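A Saturday at the Stestdale textile fair

I'd been meaning to go to the Stestdale fair for years, and this August I finally did it! Firdevs Avcı let me have the back bedroom at her place, a ten-minute walk from the hall, so I could go in early, drop my bags and go back for more (which I did, more than once).

The hall was packed by nine. Loureiro had the big stand by the door, all cotton sheets and bath towels, and you had to use your elbows a bit. I liked Pledetti better, down at the far end, with bins of remnants and a very patient man cutting ribbon. Stall 31 was where I lost most of my money. I won't say how much, but the raffle was selling its 1000th ticket when I walked in and I bought the next 6 after that, so you get the idea.

Sorting it all out is half the fun, I think. The bedspread in my room was bright red with big white peonies, and everything went on there, bags and wrappers and bits of plastic, with the sun pouring in through the window.
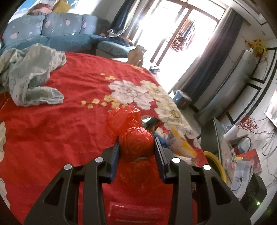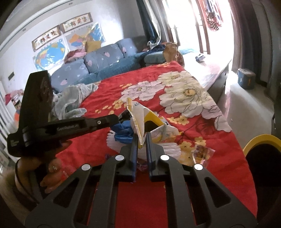 I could have looked at that bedspread all afternoon. Firdevs says you don't see prints that size much anymore, and I did go back to the hall to hunt for one, but the closest I got was a pillowcase with poppies. Lunch was lentil soup and a cheese roll from the canteen, good and cheap, though the line was awful.

Canan Yurt wrote to me afterward that I should have gone on the Sunday, when the remnant bins get marked down after two and Pledetti will do you a whole bag for one price, and that the soup is better then too. She also says to bring coins for the coat check, as they couldn't change a twenty for her.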